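Release Events Need a Release Plan

Mar 7, 2022
By Raquel Correia

Care homes have taken up the butterfly release as a spring and summer fixture. A box of insects arrives by courier, residents gather in the courtyard, the lids come off, and a local paper runs two paragraphs. I have helped run nature programs at Paiva, a senior residence with 70 rooms, for nine years. My view is that most of these events should be replaced with something slower and cheaper, and that the ones we keep should be run to a written standard.

Start with the cost. A release has a useful length of a few minutes. Our last one took most of an activities budget line that would otherwise have covered a full season of planting. Staff time is not in that figure. Two aides were moved off the second floor to bring residents down, and those who could not be moved saw nothing at all.

Then there is the stock. Shipped butterflies are kept cool so that they stay still in the envelope. If they are opened too early, or on a cold morning, they sit on the grass. Residents notice this. One of ours asked whether they were dead, and she was right about two of them. There is also a reasonable concern among people who study wild populations that farm-raised insects can carry parasites into local ones. I am not qualified to say how large that risk is in our county. I would still want a supplier to tell me what screening it does before I paid an invoice, and the last two I asked did not answer the question.

The alternative is a planted bed with a bench in front of it. Adelino Matos laid ours out along the south wall of the courtyard, with milkweed at the back and asters and coneflower in front. He set the front edge at seat height so that a person in a wheelchair can reach the soil. The bed drew very little in its first year. In the second it held caterpillars for most of the summer, and residents who had never signed up for an activity went out to check on them after breakfast.

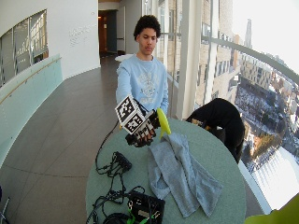
Can a small home with no courtyard do the same thing?

A balcony or a paved strip with five hours of sun is enough for large pots, provided that somebody is assigned to water them and the pots are deep enough for milkweed roots.

The usual objection is that families like an event. They do, and I don't dismiss it. A date on the calendar brings in grandchildren who would not come to look at a flower bed. But the date does not have to involve a shipment. We now hold a planting afternoon in spring and a seed collection in November, and attendance at the second has been as good as it was for any release. Seed collection also suits residents with limited grip, as the dry pods open with light pressure and the work can be done at a table indoors.

A second objection concerns memorial releases, where each insect stands for a resident who has died. I find this one harder. Families ask for it by name, and a chaplain I respect thinks it helps. If a home keeps only one release a year, I would keep that one.

For any release that stays on the schedule, I would ask for four things in writing: a supplier that states its screening method, a species that already lives in the area, a minimum outdoor temperature below which the event is postponed, and a plan for residents who cannot leave their rooms. The last is the one most often missing. A mesh cage on a cart, taken from door to door the day before, costs nothing extra and reaches more people than the courtyard does.

Our bed cost almost 600 dollars in its first year, including lumber and soil. This year's list is two bags of compost and a replacement hose.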